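Zindel Basket Strainer 3417 — Stainless Steel, for Kitchen Sinks

Part no. 3417
Supplied by Estix
Page last revised Jul 5, 2022

The 3417 is a two-piece basket strainer assembly for single and double bowl kitchen sinks. It replaces the older press-fit model and uses the same cutout. The body is drawn stainless steel. The basket lifts out for emptying and drops back in either orientation.

The strainer seals by a rubber stopper under the basket. Push down to close, pull up to the first stop to drain with the basket in place. Sinks that are used for soaking should have the stopper checked once a year. A stopper that has gone hard will let the level drop overnight and should be replaced (order the Boma seal kit, sold separately).

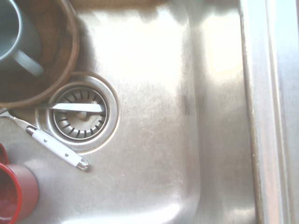

Brushed stainless basin with everyday scratches and water marks.

Finish

The visible flange has a brushed grain to match most stainless basins. It will pick up fine scratches at the same rate as the sink. Clean with dish soap and a soft cloth, working along the grain. Do not use steel wool — particles left behind will rust and stain the flange. Chlorine bleach must not stand on the metal for more than 11 minutes.

Fitting

1. Remove the old strainer and scrape all putty from the sink opening.
2. Check that the rim of the opening is flat. Dents can be dressed with a rubber mallet and a wood block.
3. Roll a rope of plumber's putty and press it under the flange.
4. Seat the body from above. From below, fit the rubber washer, then the fiber washer, then the locknut.
5. Tighten the locknut by hand, then a further quarter turn with a spud wrench.
6. Trim the excess putty, connect the tailpiece, fill the sink and check for leaks.

The fiber washer goes against the nut. If it is fitted against the sink, the rubber washer will twist as the nut turns and the joint will weep.
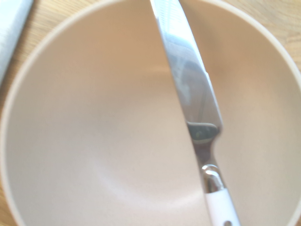
Tailpiece threads are standard. The locknut is cast zinc in the base version and brass in the version with suffix B. The brass nut is advised where the trap is taken apart often.

Maximum sink thickness at the opening is 13 mm. For stone and composite sinks above this, use the Moldovan long-body version, which takes the same basket.

In the box: body, basket with stopper, rubber washer, fiber washer, locknut. Putty and tailpiece are not included.

Trade pack: 40 units, plain carton. Lead time is longer in February on account of the stock count.

Technical questions: Bianca Crăciun, product support
Trade accounts: Graham Crabtree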